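**Stever rack and drainer - frequently asked questions**

**Is the rack safe in a dishwasher?**
Yes, lower shelf only. Remove the feet first.

**What load does it hold?**
8 kg, spread evenly. Cast iron pans should be dried flat on a towel.

**White spots have appeared on the wires. Is this rust?**
Usually limescale. Mix white vinegar and water in equal parts, apply for 5 minutes, then rinse. Brown spots that return after cleaning are covered by the 2-year warranty - send a photo of the spot and the order number.

**Can I use bleach?**
No. Chlorine pits stainless steel. The same applies to salt left standing in the tray.

**Will it fit beside a Dronetti sink?**
It needs 40 cm of clear counter, measured from the edge of the basin.

**How should plates be placed?**
Upright, one per slot, largest at the back.

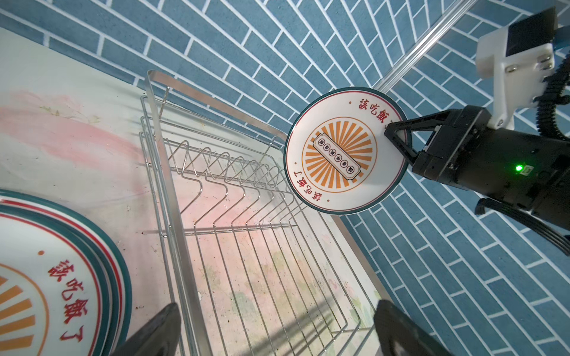

*Round plate held upright over a stainless steel dish rack.*

**Are replacement feet sold separately?**
Yes, in sets, through Sikivell. Orders placed before noon on Friday ship the same day.

**Who handles warranty claims?**
Jade Horrocks, parts desk. Use the contact form and select "Drainers".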